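KASHINDYE – Maintenance and supply troops at the Kashindye garrison will begin using a new online leave request system in April, replacing the paper forms that units now route by hand.

The system, called Vurnance, was tried by 564 enlisted personnel in 4 companies over the winter. Requests that once needed a signature at each desk now go to the first-line supervisor and the commander at the same time. 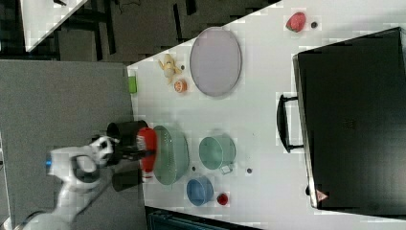 Wenjie Tian said the old forms often sat in an inbox while the Soldier's travel dates went by, and that most questions during the trial were about passwords.

Soldiers must still submit ordinary leave at least 14 days ahead. Emergency leave can be requested by phone at any hour – the duty desk will enter it.

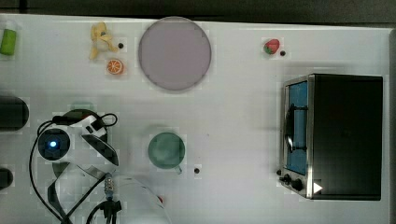

Training before the rollout

Unit clerks will attend a half-day class at the Flarnevano building, starting at 8 a.m. Supervisors can take a shorter version online.

Ismael Caldeira will run the help desk in room 655 through the first month.
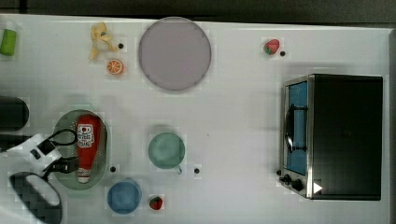
Table with plate and toy food.

Paper forms already signed will be honored.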